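The Patience of Small Motors

By Hazel Lindgren

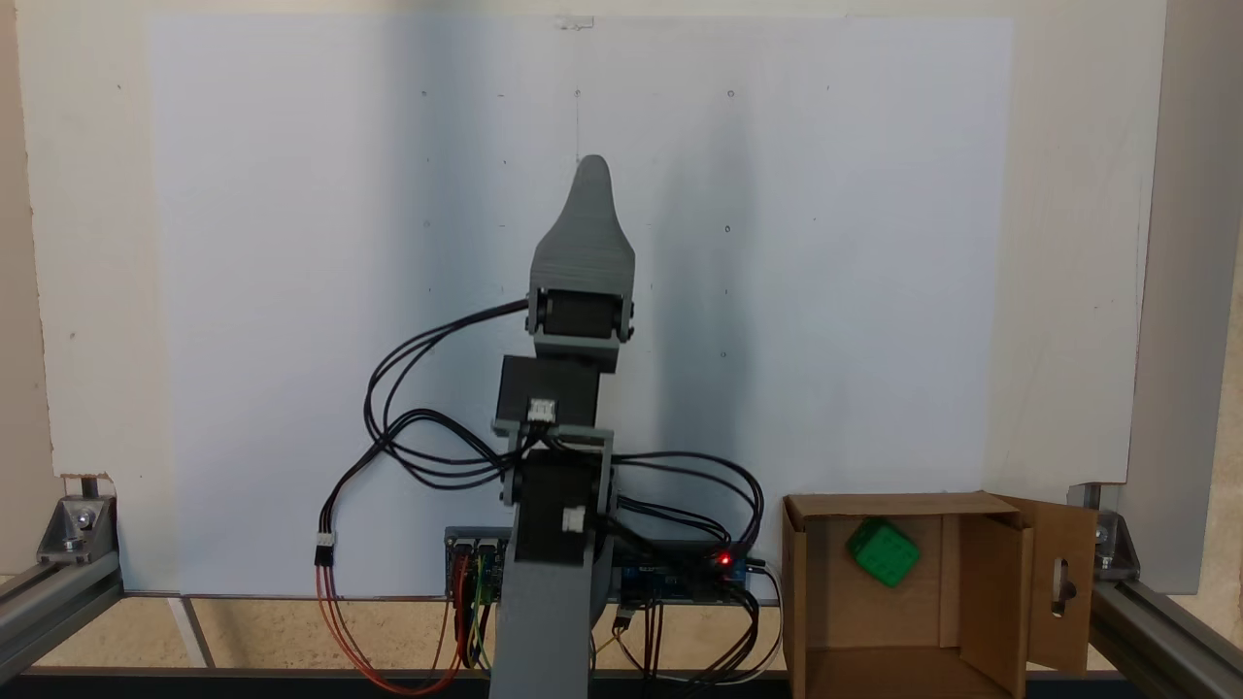
Muireann Scanlon came to motion planning by way of piano tuning, and she will tell you (over a second cup of coffee, if you let her pour it) that the two trades have more in common than you'd think. She writes the planner at Plevero, a software outfit on the upper floor of an old seed warehouse in Hillberg, and a planner, in her telling, is the part of a robot's program that decides how to get from one pose to another without hitting anything on the way. Plenty of groups do this work on arms that cost as much as a house. Scanlon likes hers printed in gray plastic, with black servo motors stacked one above another and the wires looping out wide on both sides, and those loops are very much on her mind, as they have been since April. "The math thinks the arm is a few sticks and some hinges," she said. "It has no idea about the cables!"

So she has been teaching it about the cables. The planner, which is called Gindusance after a misspelling in an early file that everyone got fond of, now keeps a rough, puffy sort of envelope around each joint, and it grows or shrinks depending on how far the joint has turned. A path that looks perfectly lovely on the screen may get thrown out if it would pull a connector tight. The first version was so cautious that it would hardly move at all, and Scanlon spent most of a month loosening it, a little here and a little there, which is where the piano tuning comes in.

Across the room sits Alaric Kapoor, who looks after perception, and whose days are taken up with a green cube and a cardboard box. He wants the software to know where the cube is and which way it's tipped, even when it has come to rest leaning on a wall of the box, and he wants that answer quickly enough for Scanlon's planner to use it. His routine used to take 900 milliseconds to settle on a pose. These days it takes 20, and the savings came almost entirely from throwing away guesses sooner. He's a soft-spoken man, but he got quite animated on the subject of shadows, which his early code was forever mistaking for solid things.

I asked the two of them whether they ever argue, and they both laughed for a good long while. They argue about time, mostly. Kapoor would like to look again before every move, and Scanlon would like to be getting on with it. The compromise is a setting in the shared configuration file, and the version history shows it has been changed 627 times.

Soledad Mbeki, who runs the office and wrote the logging tools that both of them lean on, keeps every failed plan and replays them overnight against the newest code. I stayed for the start of one of these runs, watching little colored lines bend and straighten on her monitor. Two plans that had failed all week went through before I'd found my coat. Mbeki made a note of them, and then a third one failed, and Scanlon pulled her chair back up to the desk.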